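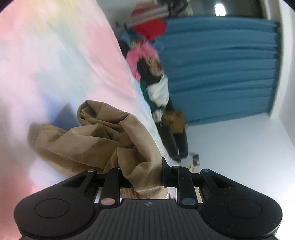
Comment laver des collants fins en machine sans les filer ?

Posté par ourlet_defait, en juillet, rubrique Linge et textile, 1759 vues

Bonjour à tous, je porte des collants presque tous les jours pour le travail (accueil dans un cabinet, tenue correcte exigée) et j'en ai marre d'en jeter une paire par semaine. Je les lavais à la main au début, mais je rentre tard, je les laisse tremper dans le lavabo et je les retrouve le lendemain matin, bref ça ne marche pas avec ma vie. J'ai une Pliltel qui a déjà quelques années, avec un programme délicat et un programme laine. Quel programme prendre, quelle température, et est-ce que l'essorage est vraiment à proscrire ? Merci d'avance !

pince_a_linge

Programme délicat à 30 degrés maximum, dans un filet fermé, avec une lessive liquide, et l'essorage réglé au plus bas ou coupé. Tu retournes les collants à l'envers avant de les mettre dans le filet, et tu ne les laves pas avec des jeans ni avec un soutien-gorge à agrafes.

Je fais comme ça depuis des années et je file beaucoup plus de collants en les enfilant qu'en les lavant. Le filet, prends-le à mailles serrées, avec un petit capuchon élastique sous lequel on glisse le curseur de la fermeture éclair. Moi j'ai celui de chez Antwi, il n'est pas très joli mais la fermeture tient. Les filets à grosses mailles laissent passer le bout des pieds et c'est là que ça accroche, au bord du hublot.

Pas d'adoucissant non plus ! Ça laisse un film sur le nylon, et chez moi l'élastique de la taille se détend plus vite quand j'en mets. Un petit bouchon de vinaigre blanc dans le bac si vraiment tu veux quelque chose, et encore, je le fais une fois sur deux quand j'y pense.

Pour le séchage, à plat sur une serviette -- ou sur la barre de la douche, mais pliés en deux au milieu, jamais pendus par la pointe avec une pince. Et surtout loin du radiateur. Le sèche-linge, on oublie.

vieux_tergal

Bof, moi je mets tout ensemble avec le reste à 40 et je n'ai jamais eu de souci. Faut arrêter de se compliquer la vie pour un truc à 3 euros.

ourlet_defait

Merci pince_a_linge, c'est super clair ! Je viens de regarder, ma machine ne descend pas en dessous de 400 tours sauf si je coupe complètement l'essorage. Je coupe ou je laisse ? Et vieux_tergal, les miens sont des collants de maintien, ce n'est pas tout à fait le même prix malheureusement :)

pince_a_linge

À 400 tours dans un filet, tu peux laisser sans crainte. Si tu coupes tout, tu vas récupérer une serpillière et tu seras tentée de les tordre à la main, et c'est pire. Si tu veux enlever encore un peu d'eau, tu les roules dans une serviette éponge et tu appuies dessus avec les avant-bras. Pour des collants de maintien, regarde quand même l'étiquette ou le carton d'emballage, il y a des marques qui demandent le lavage à la main uniquement.

la_malle_du_grenier

Je passe après la bataille mais je rajoute mon grain de sel, vu que j'ai tenu une petite mercerie à Ostthorpe pendant un bon moment et que les collants, c'était une bonne partie de mes conversations de comptoir. Les mailles filées viennent très souvent des mains : un ongle un peu rêche, une bague, une petite peau sèche au bord du pouce. Une cliente m'avait appris à enfiler mes collants avec des gants en coton (ceux qu'on achète en pharmacie) et j'ai gardé l'habitude, surtout en hiver quand j'ai les doigts comme du papier de verre.

Pour une maille qui commence à partir, le vernis transparent reste ce qu'il y a de mieux. Une goutte en haut et une goutte en bas, on laisse bien sécher AVANT de rabattre la jupe dessus, sinon on colle tout et on arrache en se levant. La laque à cheveux, j'ai essayé, ça tient une heure.

Je ne crois pas du tout au truc du congélateur, par contre. On le lit partout, il faudrait mouiller les collants neufs, les congeler une nuit et hop, ils deviendraient solides. J'ai fait le test avec une paire de chez Vandale, un modèle tout simple -- la paire congelée a filé le mardi gras, l'autre a fait jusqu'à Pâques. Ça ne prouve rien, je sais bien, mais je préfère garder la place pour les petits pois.

Et pour ranger, roulez-les un par un dans une vieille boîte à chaussures ou dans une chaussette propre. En vrac dans le tiroir avec les ceintures et les barrettes, c'est perdu d'avance.

ourlet_defait

Les gants en coton, je n'y aurais jamais pensé ! J'en ai une paire qui traîne dans la salle de bain, je commence demain. Je passe le sujet en résolu, merci beaucoup.

Rechercher dans les sujets
Votre mot-clé
Toutes les rubriques
OK

Sujets proches
Enlever une trace de déodorant sur un chemisier noir
Lessive liquide ou poudre pour la laine ?
Mon filet de lavage s'ouvre en pleine machine
Élastique de taille détendu, peut-on le remplacer ?
Que faire des vieux collants filés ?
Pliltel : le voyant de l'essorage clignote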